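Re: [bench-equipment] Second arm, budget for next year
From: Albane Masson
November 18, 2021

On the list, Guérin wrote:
> We have 3479 left in the equipment line and it has to be committed
> before the end of the month. Can somebody tell me whether the money
> goes to a second gripper or to props and table gear? The Tirkum quote
> is only good for 30 days.

My vote is for the gripper, with a small amount held back for the table. The Tirkum quote covers the gripper, the mounting plate and one set of spare fingers. It doesn't cover freight to Prilcombe, and we got caught by that last time, so please ask them for a delivered price before anyone signs. 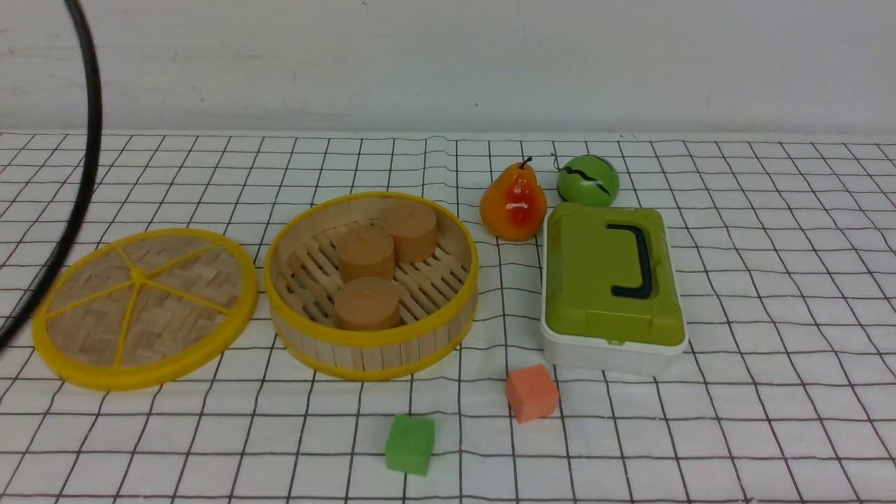
Props are the cheap part of the budget and I'd keep them that way. The tasks we've written for next year are mostly lids, stacking and putting things in and out of containers, and most of what they call for is already on the shelf. The bamboo steamer with its lid, the green-lidded container, the toy fruit and the foam cubes will all carry over. The grid cloth wrinkles, though, and I'd like a heavier one that lies flat. Gulden has them listed at 436 for a pack of 2, cut to our table size. One would go on straight away and the other would stay in the cupboard until we need it.

Fingers are the item I'd budget more for. Soft foam and thin rims want different pads, and changing them over takes up bench time. If Tirkum will add a second set at the same price, take it and leave the calibration board for next year.

I haven't allowed anything for a service plan. If your centre has paid for one on the same model, please post what it cost and what you used it for.

Albane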